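Thread on captioning a small play, for anyone who's been asked to do it and hasn't before. I've just finished a run of 11 shows with Fledov, captioning Dremow by Hendrik Kramer. Long, sorry. Mute me if captions aren't your thing.

1/
Dremow is a two-hander. Hendrik wrote it and plays the older brother, Bello Iyamu plays the younger one. It runs 60 minutes with no interval. They're clearing their mother's house and arguing over who gets told what about her last year in hospital. Hendrik is deaf in one ear and losing the other, and so is his character.

2/
Sem Dierckx directed. Sem asked me on board in March, before there was a finished script. That made more difference than anything else I'll mention here. Most captioning jobs reach me a fortnight before opening with a PDF and a note saying the text is locked. It's never locked.

3/
I sat in on rehearsals two days a week. I'm hard of hearing myself and I used the draft captions in the room, so if a line was in the wrong place I was the first person to miss the joke.

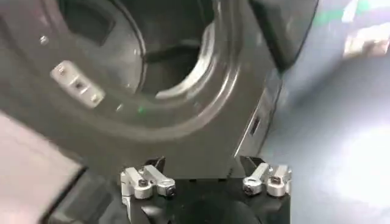
Close up: glossy black ring, matte black housing.

4/
Some numbers, as people always ask. The finished file had 307 cues. Every one was fired by hand, by me, from a laptop at the back. Auto-follow software exists and I've used it on a musical where the band plays to a click. With two actors who like to leave each other hanging I wouldn't go near it.

5/
Where the words go. The usual thing is a box on a stand at the side. You end up watching like it's tennis. Joris Baert, who lit the show, suggested projecting on to the back wall of the set, at head height, and moving the text to whichever side the speaker was on. We tried it on the second day of tech and kept it.

6/
The catch is that light spills on the wall and washes the words out. Joris took two of his side lamps down and re-aimed the rest. He lost a sunset he was fond of. I've worked with lighting designers who'd have gone to the producer over less, so thank you, Joris.

7/
Font: plain sans, off-white, no italics. Two lines at most. I don't colour-code speakers when there are only two of them and the text is already on the right side of the stage. I did it for the first preview and a woman in the front row said she'd spent ten minutes working out what the yellow meant.

8/
Sound captions. This is where I changed my mind over the run. I started with the standard ones: [phone rings], [door slams]. Fine. But there's a long stretch in the kitchen where the brothers don't speak and the sound design is doing the work, a low hum that comes up slowly. What do you write for that?

9/
First go: [low hum]. Dull, but true. Second go, at Sem's request: [a hum, like pressure building]. I hated it. It tells a deaf audience member what to feel, when the hearing audience get to decide for themselves. We settled on [hum], then [hum, louder], then nothing on the wall when it stops. The blank wall got the same stillness in the room as the cut in the sound.

10/
Swearing: leave it in. I've been asked by venues to put asterisks in captions for words that are being shouted by an actor six feet away. No.

11/
Ilse Van der Linden interpreted three of the performances. She stood in the set, in costume, and moved about with the actors. On her nights we kept the captions on as well. A programmer asked if that was "doubling up". Plenty of deaf people don't sign and plenty of signers don't want to read English for an hour. They're different audiences who might be sitting next to each other.

12/
Ilse's note to me, which I've kept: the captions were running ahead of her at the end of the hospital speech, so the people reading had the news before the people watching her. I split that speech into shorter cues and waited on her hands for the last two. Took one afternoon to fix. I'd never have spotted it from the back.
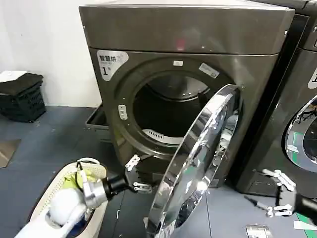
13/
Spoilers in captions, while I'm on it. If a line has a turn in it, don't put both halves up together. "I did go and see her. She didn't know me" has to be two cues. If they go up together the reader is at the end while Bello is still breathing in.

14/
Same with comedy. Hendrik has a line about a casserole that gets the biggest laugh in the show and the first three times I put it up too early. Half the room laughed, then he said it, then the other half laughed. He was very nice about it. He asked if I could please let him be funny first.

15/
Ad libs. Bello changes lines. They're small changes, but if he says "cupboard" and the wall says "wardrobe", people who use both notice straight away and stop trusting the wall. I kept a list of his regulars and made alternate cues for them. For anything new, I'd sooner show the scripted line than a blank, unless it's plainly wrong.

16/
The bad night. Zestudov, the fourth show. It's a nice room with a terrible projector position, and the thing overheated twenty minutes in. No captions at all. Sem stopped the show, went on, said what had happened, and we took a short break while it cooled down. Then they went back to the top of the scene.

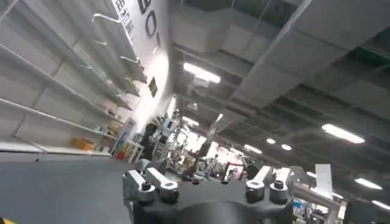

I know some companies would have carried on and offered refunds to whoever complained. I asked Sem about it afterwards and the answer was that if the sound had gone they'd have stopped, so they stopped. One man told me in the bar that it was the first time he'd ever seen a play halted for captions. He's been going to the theatre for forty years.

17/
After that we printed spare scripts in large type and left them at the front desk at every venue. Four people borrowed one over the rest of the run with the projector working perfectly well. They just liked having it.

18/
Money. Fledov put a proper line in the budget for access from the start, and I was paid for rehearsals as well as shows. If you're a small company and you can't do that, ask the captioner what they could do for what you've got. I'd rather come for three rehearsals and do four captioned shows well than do all of them off a script I've met once.

19/
Marketing. Please put the captioned dates on the main poster. I've lost count of the shows where the information is three clicks in on the venue's site under "Your visit". For Dremow every date was captioned, so it said "Every performance captioned" under the title in type you could read from across a road.

20/
Price gave the show a very good write-up in their newsletter and I was pleased to see it, but I'll have a small grumble. The piece ran to 1,000 words and called the captions "unobtrusive". I know it was meant kindly. They were eight feet wide and moved about the set. You can say whether they were any good. Reviewers do it for the lighting.

21/
Things I'd change. I'd have a second person trained up to run the file, as I did two shows with a temperature and made a mess of the phone call. I'd ask for the seating plan earlier, because at two venues the end seats on the left couldn't see the right-hand text past Hendrik's armchair. And I'd get the pre-show announcement captioned. We forgot it for the whole first week, which is embarrassing for a show like this one.

22/
A few people have asked for the style sheet. It's two pages and it's mostly what I've said above. Reply here and I'll send it over. If you're a captioner and you do any of this differently I'd like to hear how, especially the sound cues.

23/
Dremow is off on a second leg later in the year if the funding comes through. Hendrik is rewriting the ending, so there go my last forty cues. I'll post dates when Sem lets me.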